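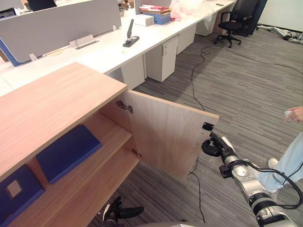
Light wood cabinet with the right-hand door open

How to Keep a Cricket Scorebook (When You've Never Done It Before)

So you turned up to watch a friend play, somebody handed you a pencil and a big wide book full of little boxes, and now you're the scorer. Welcome! It happened to me at Carnlow years ago, and I have loved the job ever since, even on the cold afternoons. This page walks you through one innings the way we do it in the Sarholm league, with a paper book and a pencil. If your club uses an app, the thinking is much the same, but I'd still learn on paper first.

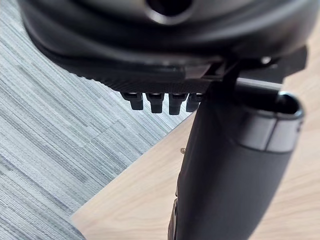
Page last updated: 12 October 2025

Before the first ball

Get to the ground early enough to copy out both teams while the captains are still standing still. Write down who won the toss, who is batting, the start time and how many overs you're playing. Bring two pencils, an eraser and something heavy to hold the page down. We use the Umano book at our club, which has nice roomy boxes, but any book with a batting section at the top and a bowling section underneath will do.

Sit where you can see both umpires. If there's a scorer from the other side, sit together and talk all the way through — you'll be amazed how many small mistakes get caught just by saying "two there?" out loud.

Marking each ball

Every ball goes in three places: next to the batter, next to the bowler, and in the running total. Do them in the same order every time until your hand does it without you.

A ball with no run is a dot. Runs off the bat are simply the number, so a 3 goes beside the batter, a 3 goes in the bowler's box for that over, and you cross three off the running total. A wicket is a W in the bowler's box, if the bowler gets credit for it. A run out doesn't count as the bowler's wicket, so leave the W out and write "run out" beside the batter's name.

When the umpire signals, wave or raise a hand so they know you've seen it. They're supposed to wait for you, and most of them are very kind about it. 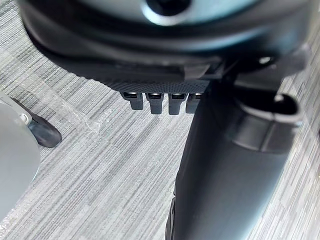
Extras are where most beginners come unstuck, and I was no different. Take them slowly. A wide adds one run to the total, plus anything the batters ran, and all of it goes against the bowler. A no-ball also costs the bowler one, and if the batter hits it, those runs belong to the batter as usual. Neither one counts toward the six balls of the over, so there will be extra marks squeezed into the box. Byes and leg byes go on the total and in the extras row, but they aren't charged to the bowler or given to the batter.

At the end of each over, add up what the bowler gave away and write the running figures. If nothing was charged to the bowler, join up the six dots to make an M for a maiden. It's a small pleasure, but I do enjoy drawing those.

Making it balance

When the innings closes, add the batters' scores to the extras. Then add the runs charged to the bowlers to the byes and leg byes, plus any penalty runs. Both sums should match your total. Trevaskis once made about 300 against us and it took me the whole tea break to find one missing leg bye, so please don't lose heart if yours is out. Work back over by over, and eat something while you do it.
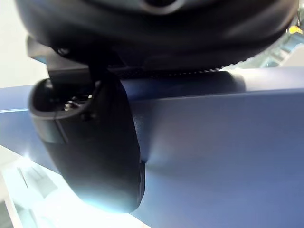
Black housing with a finely ridged strip along the lower edge

After the match

Write the result across the top, get the other scorer to initial the page, and take a photo of it before the book goes in anyone's bag. I type ours up over the winter, usually in January, and last time the club's runs came to 2,406 for the season, 681 of them in extras. The bowlers have heard plenty from me on that subject.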